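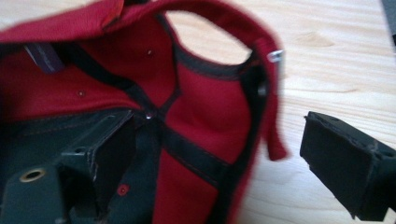

Red fabric bag with dark edging, handle loop and side strap, on the worktable.

Himau Bag Repair and Reuse
Progress report to the Ambrosio Fund
13 December 2022
Prepared by Renato Villanueva

Work since the last report

The grant pays for bench time, thread, binding and fittings so that donated bags can be mended and passed on. We have taken in 996 bags since the project opened in May. Of these, 600 have been checked, repaired where needed and given out through the Solevia shop and two schools. The rest are sorted on the shelves by type of fault.

Most of the early work was on plain cotton shoppers, which need a patch or a new handle and are quick to do. We are now on the more difficult stock. The red bag is one of this group. It has bound edges, a metal clasp, black strips stitched across the panels and several studs and a snap, and there is a stiffer dark panel with folds in it. Bags of this sort have to be checked seam by seam, and each fitting is opened and closed by hand before the bag is signed off. Jericho Dimaculangan leads on these and has written a one-page checklist for the bench. It covers handles, straps, binding, fastenings and lining, in that order.

Training

Four people have completed the basic sewing course. Two of them have moved on to fittings and can set a snap without supervision. A second course is planned, with the same number of places.

Spending

Thread and binding are within budget. Fittings are over by 40 pounds, owing to a price rise at Flarex, our supplier. We have covered this from the transport line, where we spent less than expected. We do not ask for any change to the total.

Problems

The heavy machine was out of use for nine days while we waited for a part. Stiff panels were put aside during that time and there is still a backlog. Dark red binding has been hard to match, and we have used black on some repairs after asking the shop whether that was acceptable. It was.

Next period

Clear the backlog of stiff-panelled bags.
Run the second sewing course.
Agree with Solevia how many bags it can take each month.
Send the full accounts with the next report.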